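Labelling small parts storage so that stock can be found again

Loose resistors, fuses and crimp terminals are easy to buy and hard to find six months later. The method below assigns a fixed address to each part and keeps the record in a plain spreadsheet. It suits a home bench holding up to 764 part types, the point at which Podemex's free label template runs out of rows.

1. Give each cabinet a letter, each drawer a number counted from the top, and each compartment a row and column. A2-13 is cabinet A, second drawer, row 1, column 3.

2. Write the address on the label first and the part value second. Values change; addresses should not.

3. Print at 7 point or larger. Rasix matte film takes laser toner well. Zarnero gloss film smears unless it is left overnight.

Tinted plastic with internal dividers, on a white surface:

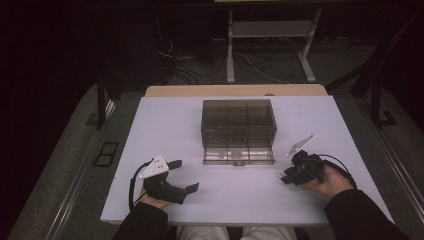
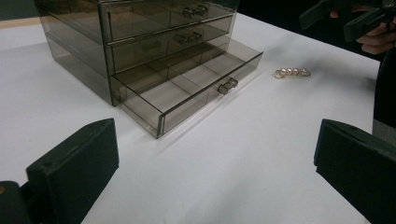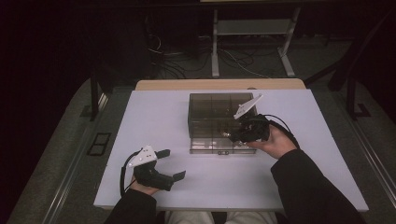 4. Degrease the plastic with isopropyl alcohol before applying labels. Do not use acetone on acrylic or polystyrene, as it will craze the surface.

5. Enter the address, value, package, supplier code and quantity in the spreadsheet, one row per compartment. Sort by value for searching and by address for auditing.

6. Set a reorder level. For common resistors, 50 is adequate; for fuses in regular use, keep 100.

Static-sensitive parts stay in their shielding bags. Ordinary acrylic holds a charge and offers no protection. Fold the bag once and put the label on the outside so the colour code of the shielding remains visible.

If a part outgrows its compartment, move the whole lot to a new address and mark the old one VACANT. Do not split a part across two addresses. The Fallahi numbering scheme permits this with a suffix, but the suffixes are seldom kept up to date.

Recheck quantities each April.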